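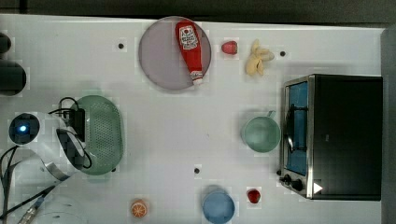

Report on a Visit to the Ergate Robotics Laboratory

Submitted by: Etornam Boateng, Chak-lun Man, and Remedios Dagdag
Course adviser: Geeta Sisodia
Date of visit: March 25, 2025

1. Purpose of the Visit

The visit was arranged as part of the second-year automation course. Students were asked to observe a robot arm at a kitchen-style workstation and to relate it to the topics covered in class, mainly grasp planning and camera placement.

2. The Workstation

Our host, Chih-ming Kwan, introduced the station, which the laboratory calls Rendeo. A single white arm works from the left side of a white table. The table is set with toy food and ordinary kitchen items, including a plate, a bowl, a green colander, and a toaster oven. Mr. Kwan explained that the laboratory has recorded more than 1,000 practice runs at this station, and that each run is reviewed by a member of staff before it is stored.

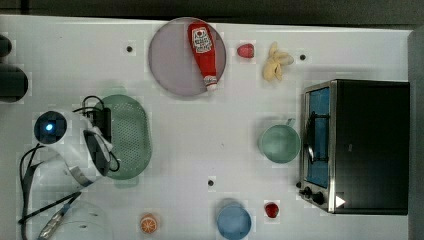 3. Observations

The group discussed how the shape of an item affects the choice of grasp. A bowl may be held by its rim, while a mug also offers a handle. The colander was of special interest to us. Its raised rim gives the fingers an edge to close on, but its perforated base makes a confusing background for a camera at close range.

Mr. Kwan then compared the overhead view with that of the small camera at the gripper.

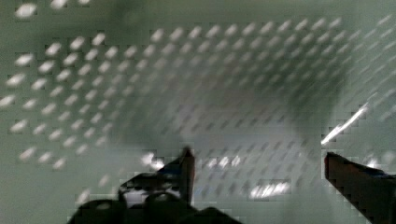 The overhead view helps an operator plan a movement across the table. The gripper view is meant for the last part of an approach, and it can be hard to read where a surface has a repeated pattern or strong reflections. Students were advised to consider both views in their November design project.

4. Further Work

The group will prepare a short comparison of 2 camera positions for the course file. Ms. Sisodia has approved the topic, and Ms. Dagdag will keep the notes.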